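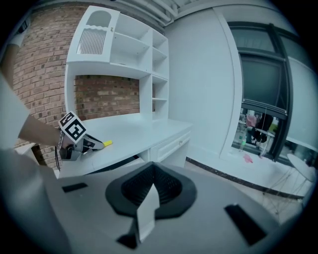

Droltis opened its Trukadside workshop to visitors in April, with an afternoon of demonstrations built around hand-held grippers and the small household tasks they are used to record. Guests from 17 local firms and colleges attended the open day, which ran until early evening. Work at the white desk and shelving unit against the brick wall drew steady interest, with a gripper's jaws brought down to a small yellow object on the desktop. Visitors were then invited to take up the tools and try similar tasks for themselves.

The open day marked the end of the first stage of Drurkeo, the company's program for teaching robots to handle everyday items in ordinary rooms. Over the past 9 months, staff have recorded 1,064 demonstrations – most of them at desks, shelves and kitchen counters – and the recordings are now being prepared for use in training.

"People pick up a pen or close a drawer without giving it much thought," the company said in a statement. "We wanted our guests to feel how much care goes into doing the same thing with a gripper in hand."

Short talks were held every 20 minutes in the adjoining meeting room, covering how tasks are chosen, how recordings are checked and how new operators are trained. Staff from Medrano, the company's partner in the program, answered questions on software and data storage.

A second open day is planned for the fall. Schools, colleges and businesses wishing to attend may register their interest with the Droltis front office in Trukadside. Places are free of charge, and group visits can be arranged on request.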